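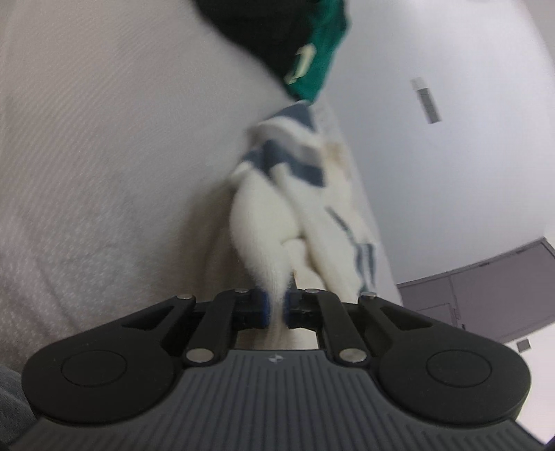

Aug 16, 2021

Quick one, dinner's on. Gripper mk 2 is finally out of the Felusthorpe workshop and home with me, so it's been laundry all evening. Towels mostly. It'll pinch a fold and hang on to it, which is more than the June one ever did. That one let go if you breathed on it.

Pads are the blue-edged ones now. Took 25 mins to fit, plus another 90 looking for the pin I'd droped under the bench. Still some slop in the linkage - only a bit, but I can feel it when I twist. Might be the pins, might be my drilling.

Nirix board is next. It resets whenever the motor stalls, so I've set the cutoff to 500 mA and will see if that calms it down. If not it goes back in the drawer and I'll try the old Kamodby one.

Also need to do T-shirts. Thin stuff slides about much more then towelling does. More when I've got the wiring tidy.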